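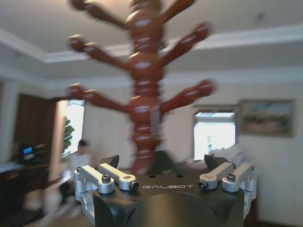

Wayne Petrenko reckons a coat stand is a waste of floor. Hooks on the back of the door, he says, job done, and you get the corner back. He's been saying it since February.

Well. I've kept it. 85 quid from the secondhand place on Pritgate and I carried it up two flights myself so it is staying. Reddish-brown, shiny, all those bulbous turned bits up the pole, arms with round knobs on the ends. Dusting it is a pain. You need a sock over your hand and you have to go round every single bobble. Still like it.

Quick one today, got to be out by four. Bedroom is half done and I said I'd post on Thursday so you get half done.

Where the money is so far, for those who keep asking. 1,347 for everything in the room, which made me sit down when I added it up. 295 of that was the mattress, the Fendon one, medium firm, no complaints yet except the smell when it came out of the bag. Opened the window for a weekend. The rest is furniture bought one bit at a time plus delivery, and delivery was daylight robbery on the armchair.

Clothes next. I had the lot on Zustis wire hangers and they leave those little points in the shoulders, you know the ones, like you've got horns starting. So now dark ones with proper shoulders for anything that matters. Got 2 packs and already ran out.
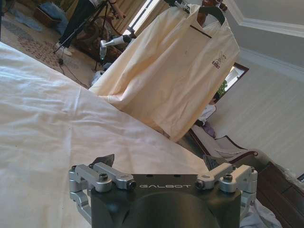
The cream shirt with the rabbit logo, hung up for once.

It used to live on the chair. Top of the pile, under the pile, back on top. Long sleeves are the worst for creasing at the elbow and I am not ironing elbows. If it goes on a hanger straight away, top button done up, collar pulled flat, it's fine for a week. Tuesdays shirt is a different story, not going into that.

The rug I was worried about. Beige and brown with a bit of rust in it, quite busy, and I thought it would fight with everything else. It doesn't really. Hides crumbs too. I wanted the plain Dvorak one and I'm glad it was out of stock now.

Then the bed. Plain pale sheet, little brown crest sort of thing on it, curly lines. It's a big sheet and it hangs over the side, and I always end up with all the slack on one half. My method – corners first, far side, then pull across and smooth from the middle out. If there's a ridge, pinch it up, lift, shake, let it drop agian. Don't just push it along, it only goes somewhere else.

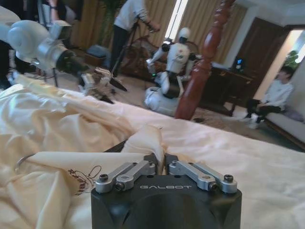

Try it damp, wrote Jo under the last post, straight off the line with the corners still a bit cool, and the creases drop out overnight. Might do that next wash, though I'm not keen on sleeping in a damp bed so it would have to be a morning job. Spare room then.

Still to do: blue footstool needs moving, I keep catching my shin on it. Bedside lamp. Somewhere for the odd socks. Also the armchair squeaks, any ideas? It's not the screws, I've done the screws.

Right, coat, keys, off.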